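**Skisum two-arm serving cell: layout and safety practice**

The Skisum is sold as a counter cell for snacks and drinks. I reviewed it against the Grustham guide for shared workspaces, fifth revision, with the 16-point checklist filled in by Hanne Nurmi. Setup took 50 minutes.
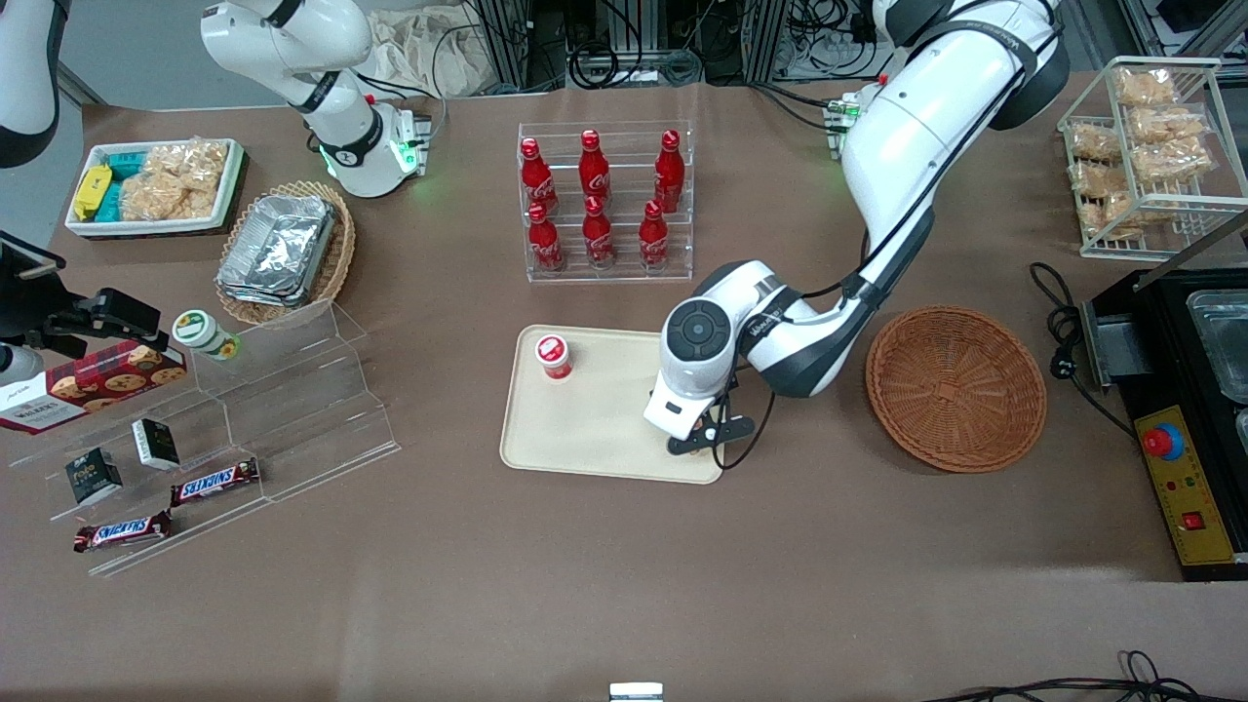 Issue 16, p. 50

The guide asks for a clear handover area, and the tray with the lidded cup meets that. Bottles on a two-tier rack are easy to reach. The emergency stop is red on a blue collar, on a yellow panel – good practice, though it sits at the right-hand edge and I would want a second one on the left. The coiled lead left on the table is a fail under point 5: cables should be clipped down or routed underneath.

The manual is clear on speed limits but thin on cleaning. Prosser's rival cell covers both.

Score: 11 out of 16. Recommended once the cabling is sorted.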